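The People Who Teach the Machine Should Be Paid Like It

By Samina Rind

I have worked at the Stemalard packing plant for nine years, most of them at the small parts benches. We sort fittings into trays, check them, bag them and send them down the line. In March the company signed with Fanurico to automate two of the benches. Since then part of our job has been to show the machine how the work is done.

The showing is done by hand. You hold a gripper with two fingers on the end and a camera looking down at them, and you do the task you would normally do with your own fingers. Pick up, move over, set down, open, go back. Then you do it again. Faisal Jadoon did 174 of these in one shift and his wrist was sore the next morning. The supervisor wrote it down as "light duties."

I am not against the robots. I want to say that early, as people assume otherwise when a bench worker writes a column. Bagging fittings is dull, and I have seen what it does to people's necks and thumbs. If an arm can take the worst of it, good.

My complaint is about how the teaching is treated. On the schedule it goes under "other," the same code we use for sweeping up. There is no extra pay. No line in our job description mentions it. Yet when the managers from Wena came through, they were told the system had learned from "expert operators." We were experts for the length of that tour.

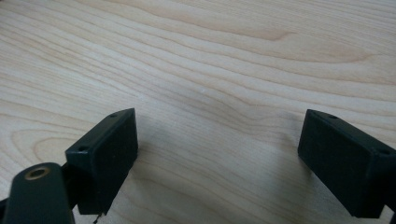
The gripper's two fingers over a wooden tabletop, with nothing between them.

There is real skill in this. Shoaib Paracha can tell a bad fitting by the way it turns in his hand, and he had to work out how to get that into a tool that feels nothing. He slowed down, changed the angle he came in at, and learned to open the fingers a little wider before each pick. The engineers liked his recordings best and asked the rest of us to copy him. He got a thank-you at the shift meeting.

The plant kept 3861 recordings from our group. Those will go on being useful after some of us have left or been moved. Asif Mirani has already been told his bench is one of the two, and that he will be "redeployed," with no word on where or at what rate. He recorded as many as anyone.

Managers say it is paid time and so the matter is closed. I don't think it is. When I train a new hire I get the trainer's rate, and have since my second year. The company accepts that passing on what you know is worth more than an ordinary hour. I can't see why that should change when the new hire is an arm bolted to a bench.

Three things would go a long way. Pay the trainer's rate for recording time. Put a limit on how much of it one person does in a shift, with proper breaks for the hand. And tell people in writing, before they pick the gripper up, what will happen to their bench and to them.

Naveed Jadoon, our shift representative, took this list to the plant office and was told it would be looked at along with the next contract. Recording at the third bench is due to begin before then. I have asked to see the terms first, and I would ask the others on my shift to do the same.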